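3.2 Household storage of retired computers

Of the 1,263 households surveyed in Gristlow and Prirgate, most kept at least one desktop computer that was no longer in use. Respondents cited worry over personal files more often than the cost or distance of disposal. Fehr and Negri observed the same pattern in Bastos, where storage periods were longest among renters. Council collection days had little effect on this behaviour. Towers were also held longer than laptops, and their owners were less likely to know which parts could be recovered (Figure 3).

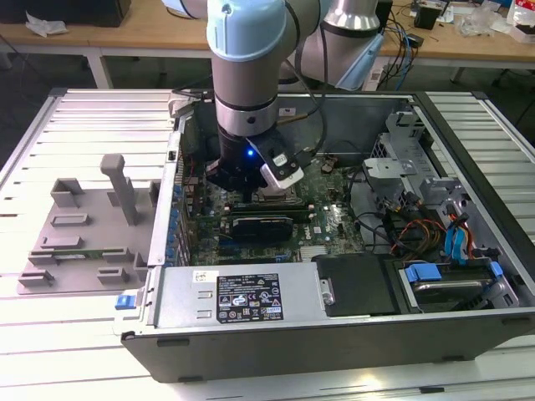 Figure 3. Desktop tower with side panel removed, showing the motherboard and graphics card.

Storage periods by dwelling type are reported in Section 3.3.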